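Brirstead Workshop Tips > Bench Robots > House Rules for a Small Gripper Arm

House Rules for a Small Gripper Arm

I've had a little two-finger arm on the end of my workbench since July, and a few of you wrote in asking what rules I keep for it. Most of mine came out of the Ternik user booklet, some came from the Starnulura makers' club sheet, and the rest I learned by dropping things on the garage floor. If your arm came with its own instructions and they disagree with me, go with the instructions!

Start with the space. Put tape on the bench all the way around the farthest point the arm can reach, with the fingers open, and then add 300 mm on top of that. Coffee, phones and elbows stay on the other side of the tape. I used yellow electrical tape the first time and it curled up within a week, so get the proper floor-marking kind.

The stop button goes where your weaker hand can hit it. I'm right-handed, and my right hand is always holding a screwdriver or a sandwich. Press it once at the beginning of every session, before you load any program, and check that the arm really does go dead. It's five seconds and I still have to nag myself about it.

Any new pick gets run in the simulator first, and I mean any new pick, even the one that's "just like yesterday's." Simulator time is free and glassware isn't. I go through it at quarter speed and watch the fingers on the way in, then again on the way out with the wrist turned. 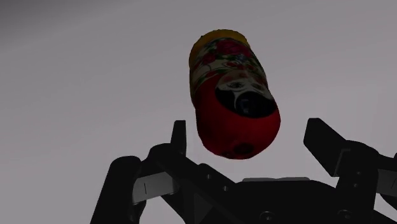 Once it looks right on screen, I move to the real arm with a stand-in object. A tennis ball or an empty plastic bottle will do nicely. Keep the good stuff on the shelf until you've had a full set of clean runs, and by full set I mean 34, the number on the club sheet. I used to stop at ten or so and call it good — my second-best gravy boat paid for that.

Rounded things need extra care. Anything shaped like an egg or a capsule wants to squirt out of flat fingertips, so grab it near the widest part and bring the grip force up slowly. Start low. If it slips, add a little and try again, and write down the setting that worked so you aren't guessing next month. Painted or varnished surfaces get a wrap of thin silicone sheet on the pads (wash it with dish soap when it gets dusty, and let it dry overnight).

Keep a log. Mine is a spiral notebook from Khương, the stationery place downtown, and it's up to 356 entries. Date, object, grip setting, what went wrong. You'd be surprised how often the same bracket screw shows up under "what went wrong." I now check all the finger screws every 200 cycles and put a dot of paint marker across each head so I can see right away if one has turned.

A few smaller ones:

Hair tied back, sleeves rolled, no lanyards.

Never reach in to straighten an object while the arm is powered. Stop it, straighten, step back, start again.

One person runs the controls. Whoever else is in the garage can watch from behind the tape.

Unplug at the wall when you go in for dinner, even if you're coming right back out.

Next time I'll go over cable ties and where to put them so the wrist cable doesn't snag, which mine did twice last month.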